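Can a machine put the cutlery away yet? Speaker notes
Clerngate, 2022-06-11

Start with the short answer. In a shop, on one part, yes. In a kitchen, on whatever came out of the sink, not yet. Then say why the chore is harder than it looks.

Take chopsticks. They are thin, they lie nearly flat on the cloth, and the fingers have to come down close to the table without pushing into it. A pinch near one end lets the other end swing. A person fixes that with a small roll of the thumb. Two straight fingers have no thumb.
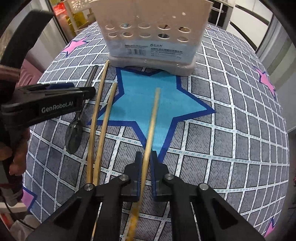 Spoons are a different problem. The bowl is shiny and curved, so depth cameras tend to lose it, and the handle is the only good place to hold. Ask the room who has tried metal parts under shop lights. Wait for hands.

Now the Fairweather numbers. We ran 237 pick-and-place tries on the Karero arm, table utensils only. 141 ended with the utensil in its holder. Leave this up for a bit – people will want to write it down. Most of the misses came at the drop, when the tip caught the rim or hit something already standing there. The first few into a holder are easy. After that every piece changes the space left for the next one.

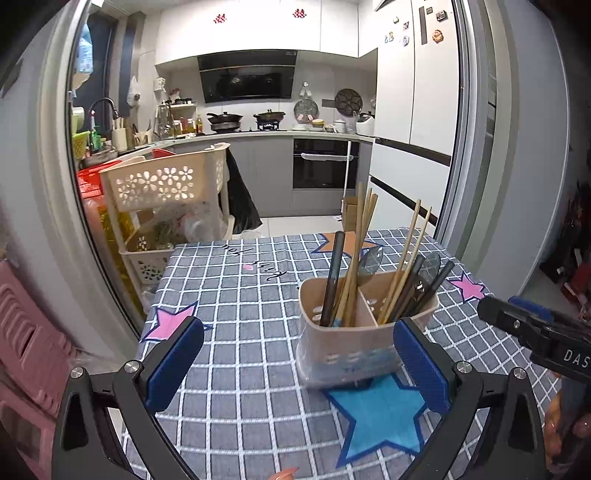 Issue 13

A caddy with bundles of chopsticks and turners in it is a fair test, and I'd like to see more groups use one. Clean bins with one object make nice charts and say little about a home.

Shop floor, keep this short. Hureo sorts the same bracket all day and gets 100 in a row without a stop. Same fingers, fixed tray, fixed light. Don't oversell it.

If asked about price: skip, talk after.
If asked about dates: next round of tries is in July, with mixed utensils and a fuller holder.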